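Minutes of the building users' group, Trirwood House

Held in the second-floor meeting room, 14:00 to 15:25

**Present:** Roos Smits (chair), Şükran Bayram, Pieter Baert, Évan Carré (minutes)
**Apologies:** Gijs Verbeke

## 1. Minutes of the previous meeting

Accepted with one correction. Under item 4, "supply fan" should read "extract fan". The action on the ground-floor door closer is complete and has been removed from the list.

## 2. Ventilation, north side

Pieter Baert reported on the readings taken in the north-side rooms during July. Carbon dioxide stayed below the agreed limit in all rooms except the small seminar room, where it passed the limit on 7 occasions, each time in the last hour of an afternoon booking. The extract grille in that room is delivering less air than the design sheet gives for it.

The maintenance contractor, Nijs, has inspected the duct branch and found the balancing damper partly closed. It is not known when it was last set. Nijs proposes to open the damper, lock it and measure the whole branch again, as a change at one grille will affect the others.

Şükran Bayram asked whether the work would need the rooms to be cleared. Pieter replied that the ceiling tiles are lifted from the corridor side and that only the seminar room needs to be out of use, for one morning.

Agreed: the work goes ahead. Until it is done, bookings in the seminar room are limited to two hours, with a half-hour gap between them.

## 3. Lighting controls

The presence sensors on the second floor switch the lights off while people are still at their desks. The time delay is set at 2 minutes, the factory value. Évan Carré noted that most complaints come from people who work sitting still with their backs to the sensor.

The group discussed moving the sensors or lengthening the delay. Moving them means new cable runs and making good the ceiling. Lengthening the delay can be done from the floor with the hand programmer, which is kept in the plant room.

Agreed: delay to be lengthened on the second floor only. Energy use to be compared before and after from the Skuvley meter log. Sensors stay where they are for now.

Pieter added that the corridor fittings on the same floor are on a separate circuit and are not affected.

## 4. Room use and wall finishes

Şükran presented the redecoration list. Walls in the work rooms will be repainted in the present white, in the washable grade. The stairwell will keep its existing colour up to the handrail.

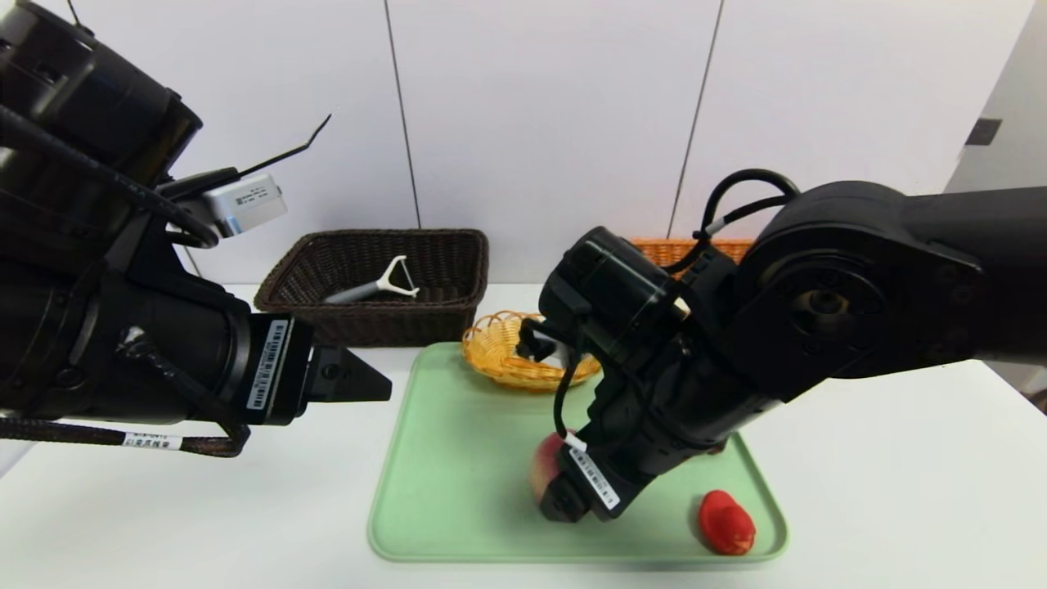
## 5. Drinking water

The filter on the first-floor tap was changed late. The supplier, Pellunar, rates the cartridge for up to 600 litres, and the tap has no meter, so changes are made by date. Roos Smits asked for the date of each change to be written on the cartridge and in the log book. The log book has no entries for the spring.

Şükran asked if a metered tap could be fitted. Pieter thought this possible within the existing cupboard but had no price. He will ask for one.

The weekly flushing of the little-used basins on the top floor is up to date.

## 6. Waste and deliveries

Cardboard is again being left unflattened in the rear lobby. On two mornings it blocked the outward swing of the fire door. Agreed that the lobby floor will be marked with a keep-clear area and that deliveries will be held at the front desk until collected. Items not collected by the end of the next working day will be returned to the sender – the desk has no storage.

Gijs Verbeke had sent a written comment asking for a second paper bin on the ground floor. Agreed.

## 7. Budget

Roos reported that the small works budget has enough left for the damper work and the floor marking. The repainting is charged to the annual maintenance line. A metered tap would have to wait for the new budget year unless its price is very low.

## 8. Any other business

Room 27 still carries its old number on the door and its new number in the booking system. Évan to order a new plate.

The bicycle stand by the side entrance has a loose fixing bolt. Reported to Nijs.

## Actions

| Item | Action | By |
|---|---|---|
| 2 | Confirm morning for damper work and block the booking | Pieter Baert |
| 3 | Change sensor delay, second floor | Pieter Baert |
| 3 | Extract meter log for comparison | Évan Carré |
| 4 | Send painting dates to room users | Şükran Bayram |
| 5 | Price for metered tap | Pieter Baert |
| 6 | Floor marking, rear lobby | Şükran Bayram |
| 6 | Second paper bin | Gijs Verbeke |
| 8 | Door plate | Évan Carré |

Next meeting: date to be set by the chair once the damper work is confirmed.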